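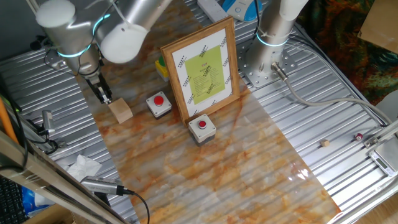

Marble and orange veins, with a wooden cube.

Search this blog... Go

Flilimik's second album is finally here!

May 30, 2019

I've had Trolska on repeat for 45 minutes at a time (that's the whole record) and I can't stop grinning. Flilimik recorded it in January in an old hall out at Prernside, and you can hear the room in every song – the floorboards, the long echo on the snare, somebody laughing before the last chorus. 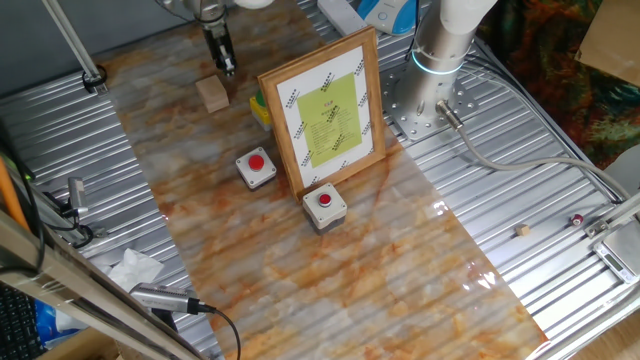 The songs

Track 5 is my favourite, a slow one called Henríquez that starts with just voice and organ and then the whole band piles in. I played it for the neighbours through the wall. Sorry, neighbours! 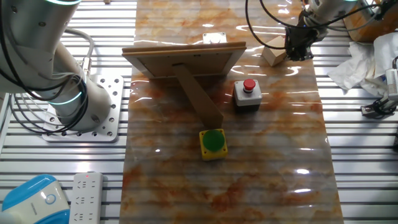 The vinyl is gorgeous too. Only 1467 copies were pressed, and mine has a swirl of cream and peach with rust-orange running through it, the same colours as the marble mat up there, and just as shiny under a lamp. I almost didn't want to put a needle on it. The lyric sheet folds out to poster size, so now I need a bigger wall.

They're playing seven shows to launch it, and the hometown one is back in the hall
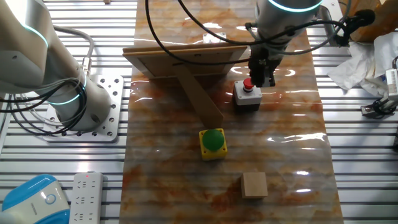
where they made the thing, with the organ and everything. I've got my ticket already. If you're going, come say hi – I'll be up front, singing all the wrong harmonies.

7 comments
Share this post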